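Grundora Play Kitchen Food Set, Six Weeks In

By Delia Carrasco
October 22, 2025

My daughter turned four in September and asked for "real cooking stuff, but mine." I bought the Grundora set from Van Acker, the toy store in Istport, and it has been in use every day since. I paid full price for it.

The set covers cookware, plates and food. The plastic is thick enough that stepping on a piece hurts you more than it hurts the piece. Seams are smooth. I ran a fingernail along the edges of everything before handing it over and found one rough spot, under a handle, which I took down with a nail file.

Size is the main thing to know before buying. The pieces are made for a child's hands, but they are too wide for the shelves of our older Clemico play kitchen. We keep them in a bin next to it.

The ketchup gets more use than anything else in our house. It goes on soup, on cake and on the dog's bed. 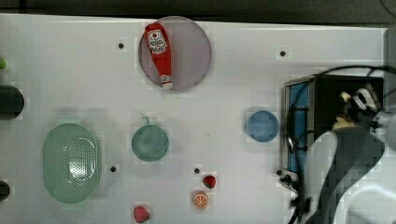
Annelies Bosman wrote to me after my first short post on the set that her son lost interest in the cookware within a week and only ever plays with the food. She would have liked to buy the food alone, and as far as she could find, the store doesn't sell it that way.

I can see her point. My daughter likes the pans, but if I were buying for a child who already had a few, I would look for a smaller set.

Cleaning is simple. I use warm water and dish soap in the sink and let everything dry on a towel overnight. The box says hand wash only and I have stuck to that. Printed labels are the weak point of most play food, and I expect these to wear first — so far they are holding.

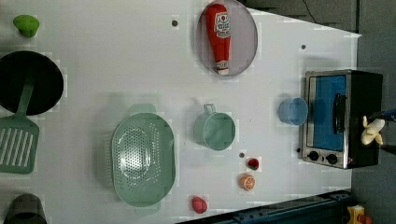 746 words in the full review | Short version

What I don't like: the box is flimsy and can't be used for storage, and there is no list of parts, so you can't tell if something is missing.

I would buy it again for ages three to 5. Older kids will probably want something closer to real tools.

Comments

marla_k: Does the smell go away? Ours was strong out of the box.

Delia Carrasco: Ours took about two days with the bin open.

tomp: We have the Clemico kitchen too. Take out the middle shelf and the big pieces fit.

J. R.: Wish they sold spare plates.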